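Bimine: a rice and grain cooking log

I've been writing down every pot of rice I cook, and this is the tidied-up version of that notebook.

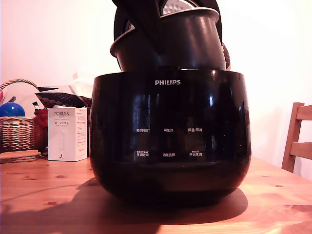

It started when I moved to Holtton and the water came out so hard that my usual basmati went claggy two nights running. I began jotting down how much water I'd used, then how long I'd rinsed for, and after a while I had a drawer full of scraps of paper. Yurii Ivanyshyn typed up the first batch for me (thank you, Yurii!) and talked me into putting the lot online.

What's in it

There are 500 rows in rice_log.csv, one per pot, covering 26 kinds of rice and grain. Most are white rices. There's a fair bit of brown, plus some millet, barley and a red rice I only managed to buy once and still think about.

The columns

grain: what it said on the bag, in lower case
dry_g: dry weight in grams, before rinsing
water_g: water added, also in grams, not counting whatever clings after draining
rinses: number of changes of water
soak_min: soaking time in minutes, 0 if none
rest_min: how long it sat with the lid shut after cooking
score: my own mark out of 10
notes: anything else, often grumbling

I weigh the water because cup measures drove me up the wall — three "cups" in my kitchen, three different sizes.

Things to watch out for

The scores are one person's taste, and I like my rice on the firm side. If you prefer it soft, a 6 from me might be your perfect dinner.

57 rows have no rest_min. I didn't start timing the rest until September, and I've left those blank where I could have guessed. Please don't read them as zero!

Rows marked "delov" in the notes were cooked at my sister's flat in Delov, where the water is much softer. I'd filter them out if you're comparing soaking times. The barley rows are a bit of a mess too, as I kept switching between pearl and pot barley and only wrote down which one about half the time.

Using it

It's a plain CSV, so any spreadsheet will open it. The notes column has commas in it, but it's all quoted properly now (the first upload wasn't, sorry to everyone who wrote in).

Do what you like with it, a mention would be nice. There's an older copy floating about under the name Panasiuk, which was my folder name for it before I settled on Bimine. That one has the dry and soaked weights muddled for the sushi rice, so use this one.

If you've kept a log of your own, I'd love to add it — same columns if you can manage it, and tell me whether your water is hard or soft.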